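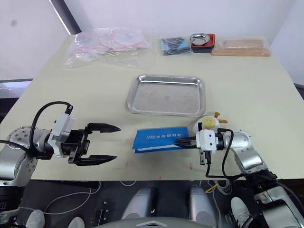
Why does popcorn pop?

Each kernel of popcorn has a tiny bit of water inside it. When the kernel gets very hot, the water turns to steam, and the steam pushes on the shell until it breaks open.

What is inside a kernel?

A kernel is a seed. If you planted it in warm soil, it might grow into a new corn plant. The outside is a hard shell called the hull. Under the hull is starch, which is food for the baby plant. The water is spread through the starch in amounts too small to see.

What happens in the pot?

Water in an open pan boils at 100 degrees Celsius. The water in a kernel is shut in, so most of the steam can't get out. It presses harder and harder as the kernel heats up. The starch gets soft, a bit like jelly.

At roughly 180 degrees Celsius the hull can't hold any longer. It splits, and the steam rushes out. The soft starch puffs up into foam, then cools and sets almost at once. The white part you eat is that foam. The thin brown bits that get stuck in your teeth are pieces of hull.

Why do some kernels stay shut?

Some kernels have a tiny crack in the hull, so the steam leaks out a little at a time. Others have dried out and can't make enough steam. Keeping popcorn in a jar with a tight lid helps it stay good for longer.

Can you pop any kind of corn?

Sweet corn, the kind you eat off the cob, won't turn into fluffy popcorn. It has more water and sugar in it, and its skin is too soft to trap the steam. Popcorn is its own type of corn, with a strong hull.

Words to know

Hull: the hard outside of a seed.
Starch: a food that plants store in their seeds and roots.
Steam: water that has turned into a gas.

Ask a grown-up before you use the stove. The pot, the oil and the steam can all burn you.

© Planberg Children's Pages | Contact us | Back to top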